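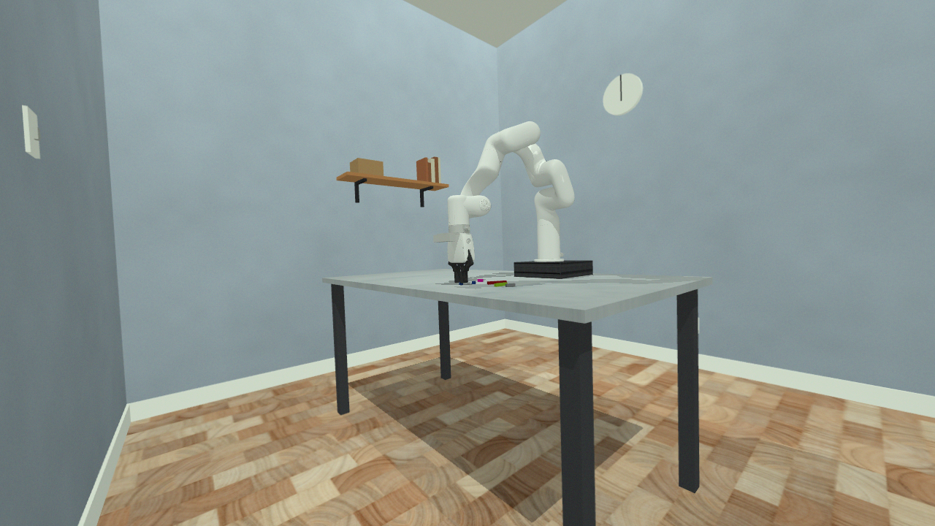
Sim setup, two-finger gripper over the markers

Hi all,

On 01/11/2020 Tamás Lengyel wrote:
> Are you still on the Dimen gripper in sim, or did you swap to
> the Sterard? And what step size? Mine jitters like mad when the
> fingers get near the table.

Still on the Dimen, Tamás! I gave the Sterard model a go for 20 runs and it kept shoving the markers sideways (could be my friction numbers, I just copied those over from Ermira's file). The jitter I had too, at 60 steps a second. I bumped it to 2000 and it calmed right down, but wow is it slow on my old laptop.

Start pose is the one in the picture, fingers pointing straight down and almost at the tabletop. Coming in from the side was hopeless with stuff lying that flat.

Has anyone got the Sostard controller talking to a sim arm yet? Hrvoje said back in March he was close.

Velimir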